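Husberg Opens Girora, a Collection of Simulated Household Work for Robots That Have Never Seen a House

Husberg, which has spent the past several years teaching machines to do chores its own staff avoid, today announced Girora, a library of examples recorded entirely in simulated homes. The first release contains 2000 episodes, each one a complete attempt by a two-armed robot, steered by a person, to get something done in a room that exists only as software.

The attempts include the bad ones. Learning systems trained only on tidy successes tend to become very confident and then get stuck behind a door. Girora keeps the missed grasps, the wrong turns and the long pauses in which an operator was plainly reconsidering a decision. Each episode is labeled with its outcome, and the labels are not generous.

Girora was built with Flellov, the simulation studio responsible for its 46 interiors. Flellov was asked for homes with character and took the request seriously. Wall colors were chosen to disagree with one another. Doors, windows and furniture vary from one interior to the next, and so does the viewpoint, which travels with the robot and does not promise to stay level. A system that can only find a doorway when the floor is at the bottom of the picture has not learned very much about doorways.
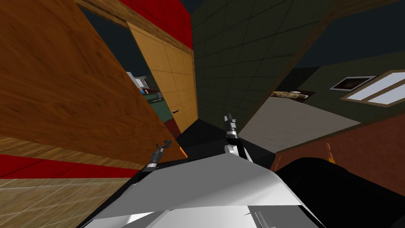 Operators work in sessions of 2 hours, using a pair of hand controllers and a headset. Husberg tried longer sessions during the pilot. The recordings from the third hour were technically valid and are available on request to anyone studying despair.

Every episode stores the robot's view, the position of each joint, the state of both grippers and the written instruction the operator was given. Instructions are in ordinary language, with ordinary vagueness left in. "Put that back where it goes" appears more than once. Operators were told to interpret it as they would at home, and their interpretations differ in ways that may interest researchers and possibly their families.

A further 500 episodes have been held back for testing. They take place in interiors that do not appear in the main release, and Husberg will run submitted models against them on its own machines. Scores will be published with the model's name attached. Teams that prefer a private score may ask for one, and will receive it in the same font.

The evaluation tools come from Ó Súilleabháin, which also supplied the replay viewer. The viewer allows any episode to be slowed down, stopped or run backward -- a feature intended for checking labels, though the office has mostly used it to watch cupboards being closed in reverse.

Girora is available now to universities and research groups under a free license. Commercial terms are available from Husberg's licensing desk. A second release, with more interiors and more drawers, is planned for January.

About Husberg

Husberg makes training data and control software for household robots. Its own kitchen is still cleaned by hand, according to a rota.

Media and licensing inquiries: Husberg press office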